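An afternoon at the Falby open day

We finally made it out to Troltstead for the Falby open day, after two summers of saying we would go and then finding something else to do. It's 50 miles from our door and the parking lot was nearly full by the time we pulled in, but the folks at the gate were so cheerful about it that I didn't mind the walk one bit. I had a lemonade in one hand and a map in the other, and naturally I headed straight for the robots.
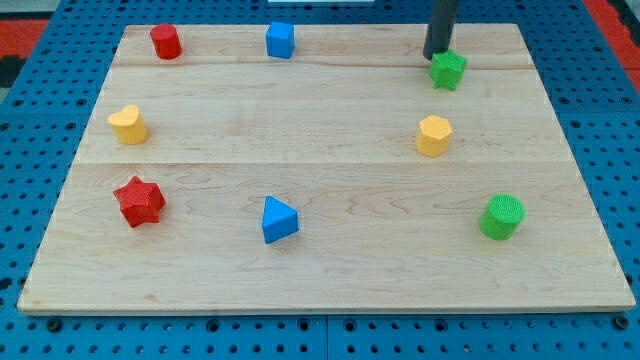 Filed under: Days Out, Robots

The Ollix table was my favorite of the whole day. I'd expected something huge and noisy (I think I had car factories in my head), and what I got was a wooden board on a blue base full of little holes, with bright blocks set out on it like something from a kindergarten classroom. Stars, a heart, a hexagon, all in the colors you'd pick for a toddler. And then this slim dark rod coming down among them! I stood there a good long while, long enough for my lemonade to get warm.

The Lopes hall next door had the bigger machines, and I did go in, and they were very impressive, but it was loud and I kept thinking about the blocks. So back I went, by way of the pie stand, which I can recommend if you like rhubarb.
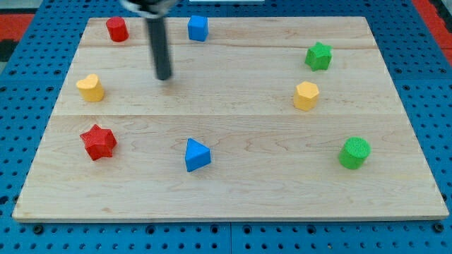

The rod over the board, near the red cylinder and the yellow heart.

They told us some 650 people had signed up this year, and I believe it, going by the line for the restrooms. I came home with a tote bag, a sunburned nose and a leaflet I've already read twice. If you go next July, bring a hat and get there before lunch.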